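Notes on moving my shopping and errand lists off paper, October.

For years I kept lists on the backs of envelopes. The failure mode was always the same: the envelope went into the recycling with two items still open. Phone apps were worse for me. I tried Ellov and then Umer, and both wanted an account before I could write "milk". Umer also sorted finished items to the bottom, so I lost the order of the aisles.

What I wanted was a surface that stays on, shows one list at a time, and needs no login. LCD writing tablets do this. The screen is a pressure-sensitive liquid crystal layer. Pressing it changes how the layer reflects light, and the mark stays without drawing power. The battery is only used for the erase pulse. On the basic models erasing is all or nothing — you clear the whole screen or none of it.

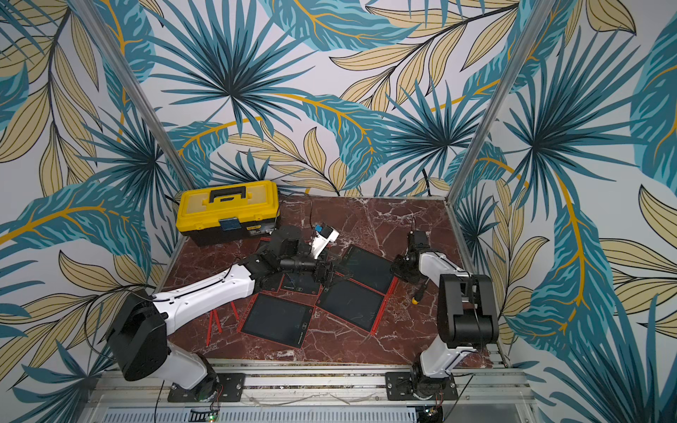
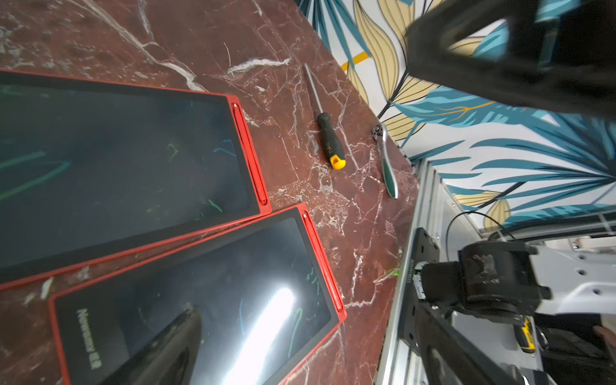
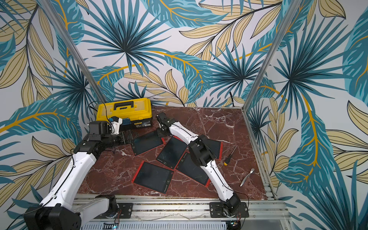 Red-framed tablets, dark marble under them.

A comment under my last post on this, from a reader in Uniyal, argued that full erase is the wrong design for lists, and that a grease pencil on a glass tile does the same job with partial erase and no battery at all. The same reader keeps a tile by the stove and wipes off single lines with a thumb. I tried it for 7 days. Partial erase is useful. The smearing is a problem if you are left-handed, and I am.

My current rule is one category per surface. Groceries get a tablet, errands get a tablet, and anything with a due date goes in the paper calendar. Full erase stops mattering once a list is short enough to finish in one trip. If one item is left over, I clear the screen and write it again.

Legibility is the remaining weakness. Contrast is low in the evening under a warm bulb, and thin strokes disappear first. I print in capitals and press harder than I would on paper. Tilting the tablet toward the lamp helps, up to the point where glare takes over.

Next I want to try a stand, so the grocery list can sit upright beside the fridge. The one in the Cultness catalog has a lip that looks deep enough to cover the bottom line of text, so I may cut one from scrap pine.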